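Collecte de démonstrations (apprentissage robotique)

Un article de l'encyclopédie libre de Jandside, portail Automatisation

Sommaire
1 Définition
2 Terminologie
3 Historique des pratiques
4 Méthodes de collecte
5 Déroulement d'une séance
6 Qualité et diversité des exemples
7 Annotation et tri
8 Le cas des tâches à deux bras
9 Limites
10 Voir aussi

Définition

La collecte de démonstrations désigne l'ensemble des opérations par lesquelles on enregistre des exemples de gestes destinés à un système d'apprentissage, le plus souvent un bras robotisé ou une paire de bras. Chaque exemple, appelé démonstration ou épisode, associe une suite d'observations (images, positions des articulations, parfois efforts mesurés) à une suite de commandes. Le système apprend ensuite à produire des commandes plausibles à partir de nouvelles observations. On parle alors d'apprentissage par imitation, ou de clonage comportemental lorsque l'on se contente de reproduire directement la correspondance entre ce qui est perçu et ce qui est commandé.

Le domaine est passionnant parce qu'il met en jeu un savoir que l'on croyait difficile à transmettre : la façon dont une main approche un objet, ralentit, corrige, recommence. Un opérateur adroit fait tout cela sans y penser, et l'enregistrement en garde la trace jusque dans les hésitations.

Terminologie

Épisode : enregistrement continu d'une tentative, du signal de départ au signal d'arrêt.

Observation : ce que le système reçoit à un instant donné. Elle comprend presque toujours une ou plusieurs vues de caméra et l'état des articulations, dit aussi proprioception.

Action : la consigne envoyée au robot. Selon les équipes, il s'agit d'angles articulaires, d'une pose de la pince ou d'un déplacement relatif. Le choix a des conséquences lourdes et il est pénible d'en changer en cours de route.

Politique : la fonction apprise, qui relie l'observation à l'action.

Remise en place : retour de l'espace de travail à un état de départ acceptable entre deux épisodes. Le mot anglais reset reste très courant dans les ateliers francophones.

Téléopération : pilotage à distance, même lorsque cette distance se réduit à la longueur d'un bras.

Historique des pratiques

L'idée de montrer un mouvement à une machine au lieu de le programmer est ancienne. Dans les ateliers de peinture et de soudure, on guidait déjà le bras à la main pour mémoriser une trajectoire, rejouée ensuite telle quelle. La méthode convenait très bien à des pièces toujours présentées au même endroit. Elle ne disait rien de ce qu'il fallait faire si la pièce avait glissé d'un côté ou si elle manquait.

L'arrivée des réseaux de neurones a changé la nature de l'enregistrement. On ne cherche plus une bonne trajectoire, on cherche un ensemble de trajectoires assez varié pour que le modèle sache s'adapter. Les recueils se sont allongés en conséquence, et avec eux les questions d'organisation : nommage des fichiers, synchronisation des capteurs, fatigue des opérateurs, espace disque. Une bonne partie de la littérature de laboratoire sur le sujet tient aujourd'hui dans des notes internes, souvent excellentes, rarement publiées.

Méthodes de collecte

Guidage manuel. L'opérateur saisit directement le bras et le déplace. La méthode est intuitive et ne demande presque aucun matériel, mais ses mains entrent dans le champ des caméras, et le modèle risque d'apprendre à les attendre.

Bras maître et bras suiveur. L'opérateur manipule une réplique, parfois plus petite, et le robot reproduit ses mouvements. C'est la solution préférée de nombreuses équipes pour les gestes fins. La correspondance entre articulations est directe, la prise en main rapide, et le plaisir réel – on oublie vite la réplique pour ne plus regarder que les pinces.

Manette ou casque. Les commandes passent par une manette suivie dans l'espace ou par un casque de réalité virtuelle. Le dispositif se transporte facilement. En revanche, la conversion d'une position de main en angles articulaires peut provoquer des mouvements inattendus près des limites du bras.

Pince portative. L'opérateur tient à la main une pince équipée d'une caméra, sans robot. On recueille vite et presque partout, au prix d'un travail ultérieur pour vérifier que le robot peut réellement exécuter ce qui a été montré.

Démonstrations correctives. Le modèle agit seul et l'opérateur reprend la main lorsqu'il dévie. Ces interventions sont précieuses : elles couvrent justement les situations que les premiers exemples avaient laissées de côté.

Déroulement d'une séance

Les usages varient, mais une séance commence en général par le contrôle des caméras. Une vue déplacée de quelques millimètres suffit à rendre un lot difficile à mélanger avec le précédent. On compare donc l'image en direct à une image de référence, de préférence en transparence.

Vient ensuite la vérification des articulations. Les deux bras sont amenés à leur position de repos et les valeurs lues sont comparées à celles du fichier de calibration. L'opérateur fait quelques mouvements à blanc, ouvre et ferme les pinces, puis lance le premier épisode.

Le protocole Ritchie, employé à l'atelier d'Utdale, fixe des blocs de 100 épisodes séparés par une pause. Greer Laing, qui en a rédigé la première version, y recommande de jeter les 3 premiers épisodes de chaque bloc, le temps que la main retrouve son rythme. La règle a été discutée, certains opérateurs la trouvant trop généreuse et d'autres trop courte. Elle est restée.

Le même protocole prévoit une ligne de journal par épisode, avec l'issue de la tentative et une remarque libre. Les remarques libres sont souvent la partie la plus utile du journal. « Bloc parti de travers, rattrapé à gauche » en dit davantage qu'une case cochée.

Qualité et diversité des exemples

Un recueil homogène s'apprend facilement et se généralise mal. Si l'objet part toujours du même point, le modèle peut négliger l'image et mémoriser la trajectoire. On fait donc varier la position initiale, l'orientation, l'éclairage, parfois la nature même de l'objet.

La variété dans la manière de faire est plus délicate. Deux opérateurs peuvent contourner le même obstacle par la gauche et par la droite. Chacun a raison, mais un modèle qui ferait la moyenne irait droit dedans. Les architectures récentes, qui prédisent des séquences entières d'actions ou modélisent plusieurs solutions possibles, supportent beaucoup mieux cette diversité. Beaucoup d'équipes continuent pourtant de convenir d'une stratégie commune avant de commencer.

La vitesse compte aussi. Un opérateur débutant marque de longs arrêts, et le modèle apprend à s'arrêter. On peut couper les temps morts après coup, à condition de ne pas supprimer les attentes nécessaires, par exemple celle d'une pince qui finit de se fermer.

Annotation et tri

Le recueil Barach, constitué à Utdale selon le protocole Ritchie, compte 1518 épisodes retenus. Un lot de 105 épisodes enregistrés en janvier en a été écarté après la découverte d'un décalage entre les horloges des deux caméras de poignet. Le lot est conservé à part et sert désormais à tester les outils de détection de ce type de défaut – une belle seconde carrière.

Le tri distingue d'ordinaire les réussites, les échecs et les réussites laborieuses. Ces dernières divisent les praticiens. Les garder enseigne au modèle comment se rattraper ; les retirer donne des gestes plus nets. Au recueil Barach, elles sont gardées et étiquetées, ce qui laisse le choix à l'utilisateur.

À chaque épisode peut s'ajouter une consigne en langage courant, par exemple « passe le bloc à l'autre bras ». Les formulations sont volontairement variées pour que le modèle ne dépende pas d'une tournure unique.

Le cas des tâches à deux bras

Le travail à deux bras ajoute la coordination. Une pince doit tenir pendant que l'autre approche, puis relâcher au bon moment. Trop tôt, l'objet tombe ; trop tard, les deux bras tirent l'un contre l'autre. Les petits objets rendent l'exercice plus exigeant encore, les doigts des pinces se masquant mutuellement aux caméras. 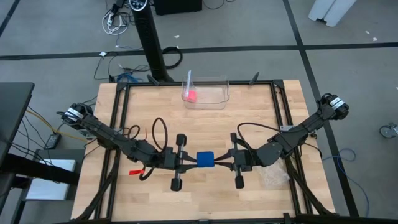
Pourquoi enregistrer aussi des tentatives ratées ?

Parce qu'elles montrent des états que les réussites ne traversent jamais. Un échec étiqueté comme tel peut servir à entraîner un détecteur d'erreur, et la portion où l'opérateur se rattrape fournit un exemple de correction. On évite seulement de les mêler sans étiquette aux réussites, faute de quoi le modèle les imite.

Pour les passages d'un bras à l'autre, le protocole Ritchie demande d'alterner le bras donneur d'un bloc à l'autre. Sans cette alternance, les modèles entraînés à Utdale prenaient volontiers l'initiative du même côté, y compris lorsque l'objet se trouvait à portée immédiate de l'autre pince.

Limites

La collecte reste lente. Un épisode de quelques secondes entraîne une remise en place, une ligne de journal et parfois une relecture. Les modèles obtenus dépendent fortement du matériel d'origine, et le transfert vers un bras de géométrie différente demande presque toujours de nouveaux exemples.

La simulation allège une partie de l'effort, surtout pour les objets rigides. Les tissus, les câbles et les sachets souples y sont encore mal rendus, et l'on revient volontiers à l'enregistrement réel pour ces matières.

Voir aussi

Apprentissage par imitation
Calibration main-œil
Clonage comportemental
Manipulation bimanuelle
Protocole Ritchie
Recueil Barach
Téléopération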